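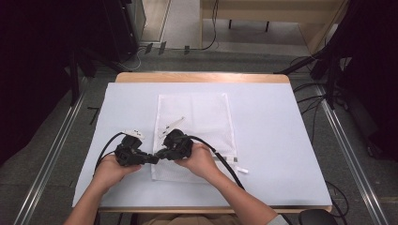 Session 4: Who does the folding?

Automation in a laundry usually starts with the heavy jobs. At the Udstead plant the washers, dryers and sheet ironers were running with very little handling long before anyone looked at the small items. Those are still done by hand, and they are awkward. A mesh laundry bag is a good case: it is thin, you can partly see through it, it lies flat on the sheet, and the zip runs along one edge with a pull that is small even for fingers. Doing the same job with a gripper in each hand means working with two short jaws in place of ten fingers. The person has to learn the task again, at a table, sitting down.

What changes for staff

Kwon's study of the Liltitz site followed a finishing team through the first stage of a project like this. Kwon reports 1,865 recorded attempts at bag handling, shared between two operators. Three points to take from the reading:

Pace. On the line, speed was the measure. At the recording table a slow, clean movement was worth more, and people used to piece rates found this hard to accept.

Strain. Less standing and lifting, but more load on the wrists and forearms. Cables need to be kept clear of the work – they were the most common complaint.

Status. Brenda Lucero, a finisher, was moved to the table on her old grade. She was in effect teaching the job, and her contract did not mention it. Compare Listedik, where the role was regraded before work began.

Abelardo Rivadeneira's chapter argues that the second point gets attention and the third does not. Strain shows up in sick leave. Skill that has been handed over does not show up anywhere unless somebody writes it down.

For the seminar

Read Kwon, section 2, and the Rivadeneira chapter. Bring notes on one job you have done yourself: which parts you could explain in words, and which you would have to show. We will use these to draft a job description for the recording role – one side of A4, hours and breaks included.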